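3.2 Lighting and layout of the upper floor

The second site, referred to here as Ollwood, is the upper floor of a shared workplace in Druvville. It was chosen because it combines daylight with several kinds of artificial light in one open room, and because the people who use it had already complained of glare. Figure 2 gives two views toward the ceiling.
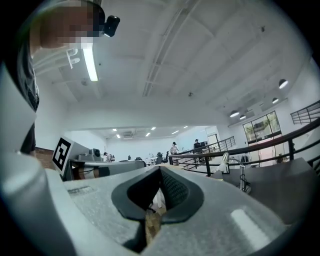
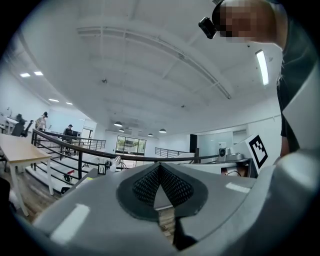
Figure 2. The upper floor at Ollwood. Both views show the white ceiling, a lit fluorescent tube and the four pendant lamps, with glass and greenery beyond.

Lighting on the floor has been added in stages. The tubes came first and are wired to a single switch at the top of the stairs. The pendants were hung later, when the far end was turned into a place for meetings and meals, and they have their own switch. As a result, a person who wants light over one desk has to turn on the whole row of tubes, and most of those we spoke to said they simply left everything on from morning until closing.

We asked the regular users of the floor to fill in a short form twice, once in January and once in September 2023. The form asked where they had worked, which lights were on when they arrived, and whether they had moved during the day because of the light. We received 474 usable forms across both rounds. Forms that did not name a work area were left out of the counts below.

The main finding concerns movement. In the January round, 65 percent of forms reported no change of place during the day. In the September round the figure was 60 percent. The difference is small, and we do not make much of it, but the written comments were more useful than the numbers. In January people moved toward the glass doors to get more daylight. In September they moved away from them, mostly in the afternoon, and several named the desks behind the stair railing as the place they went to.

The railing seems to matter more than we had expected. On the floor plan the stair opening looks like wasted space, and an early note by Vincze recommended closing part of it to gain room for desks. Users did not agree. They described the opening as the thing that kept the desk area separate from the meeting end — people walking to the doors have to go around it, and so they pass fewer desks on the way. One respondent wrote that the stairs were "our wall."

Comments on the pendants were mixed. They were liked for meetings and disliked for reading, and a few people asked for the lamps to be hung lower. The fluorescent tubes drew more than 93 separate remarks, most of them about brightness on screens. At Flallau, where the ceiling is lower and there is no daylight from the end of the room, the same question produced very few remarks of any kind.

The forms were sorted by Margit Barta and checked by Şengül Dağdelen, who read each comment without knowing the round it came from. Where the two readings differed, the comment was marked as unclear and kept out of the tables. The wording of the form is given in Appendix B.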